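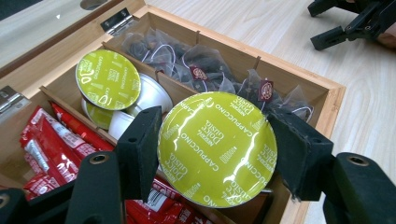 Why did the robot close its fingers too hard on the capsules in March?

The controller received a wrong value for the jaw opening. It believed that the fingers were still apart when they were already touching the capsule, so it continued to close. The wrong value came from a damaged cable, and the same damage was present in a part of our training recordings.

Project Zallia, progress report to Neris
Prepared by Katherine Rengifo, Yupanqui

1. Purpose of this report

You have asked us to explain the stop in the work, and to say what it means for the plan which you approved. I have tried to put everything in the order in which we learned it, also the parts where we were slow. The technical part was checked by Efe Olaniyan, who is responsible for the grippers and for the safety of the cell.

2. The work before the fault

The task in this period is the sorting of drink supplies in a box with compartments: coffee capsules, tea bags and stick sachets. A person does the task first with two hand-held grippers, and the recordings are then used to train the arms. We had planned 800 recordings for this task. When the fault was found we had 565.

We like this box as a test, as the three kinds of object ask for different things from the fingers. The capsule is stiff at the rim but its foil lid is weak. The mesh tea bags have strings that catch each other, and a bag often brings its neighbor with it. The stick sachets are long and slippery and they lie on top of one another. Until the fault, the capsules were the part which gave us the least trouble, and maybe for this reason we did not look at them with enough care.

3. What happened

It was a Saturday session with the arm, after the second training round. The left arm took hold of a capsule, lifted it and then continued to close. The foil lid opened at one side and coffee powder came out on the finger pads and into the box. Efe pressed the stop button. The force at the fingers was limited by the controller to 40 newtons, and this limit did work as it should. No person had a hand inside the cell, and there was no injury.

We first believed that the model had learned a bad habit. This was a mistake, and it cost us the most time. We changed the training settings twice and ran the same task again at low speed. The behavior came back, but only on some grasps, and we could not see a rule in it. Then Efe compared the jaw opening in the recordings with the video of the same moments. In several of them the fingers were clearly closed on a capsule and the value said that they were open.

4. The cause

Each hand-held gripper sends its jaw opening through a cable which leaves the body at the back and hangs down toward the floor. When the operator reaches over the side of the box and turns the wrist, the cable bends sharply at the place where it enters the body.

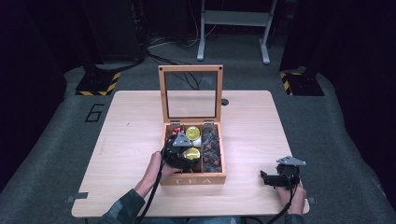 After many hours of this bending, one of the thin wires inside was broken under the insulation, and from outside the cable looked good. The wire made contact when the hand was low and lost contact when the hand was turned. During the lost contact our recording software, Zidum, did not write an error. It kept the last good value and wrote it again and again until the contact returned. So an operator could open the jaw, reach into the box, turn the wrist and close on a capsule, and the file would show an open jaw for the whole grasp.

The arm had a similar cable, from the same delivery and with the same sharp bend. It was also damaged, but less. Therefore there were two problems at the same time, one in the training data and one on the arm, and each one hid the other for some days. When we replaced the arm cable alone, the fault became less frequent but did not go away.

5. Effect on the recordings

We checked all the recordings, comparing jaw value and video. The wrong value is present in 73 of them. Most are capsule grasps with the left hand. The sachet grasps are nearly clean, and I think the reason is that the wrist stays flatter when one takes a sachet from the pile.

The affected recordings are removed from training. We have kept them in a separate folder and not deleted them, because Efe wants to use them for testing the new check which is described below.

6. What we have changed

The cables on both hand-held grippers and on the arms are replaced with a more flexible type. Every cable has now a short sleeve at the entry and a fixed loop, so the bend is wide.

Zidum now writes a clear mark in the file when no new jaw value arrives. If this happens on the arm, the arm stops and holds its position. It doesn't open the fingers, as this could drop the object - we discussed this point for a long time, and we are open to your opinion.

Before each session the operator moves the jaw from fully open to fully closed with the wrist in four positions, and looks at the value on the screen. This test takes very little time. We should have had it from the beginning, and I take the responsibility that we did not.

The force limit for capsule work is reduced. I don't give the new number here, because we are still testing it with the tea bags and the sachets and it may change again.

7. What is still open

We do not know if the model needs to be trained again from zero, or if it is enough to continue with the clean recordings. Both are running now. The first results with continued training look acceptable for tea bags, but with capsules the arm still closes more than I would like in the last part of the grasp.

The finger pads of the left arm had coffee powder in the foam. We cleaned them, and the grip on the sachets seemed weaker after this. We have ordered new pads and will repeat the sachet test when they are mounted. Please do not use the sachet numbers from the last report until then.

8. Plan and cost

Recording has started again. We ask to move the end of this task by three weeks. The cables and pads are paid from the spare parts budget and we don't ask for additional money. The extra operator hours are paid by Yupanqui.

If Neris wishes to see the cell before the next payment, the mornings are best for us, as the training computer is used in the afternoon by another group. Efe can show the old cable, which he has cut open at the broken place.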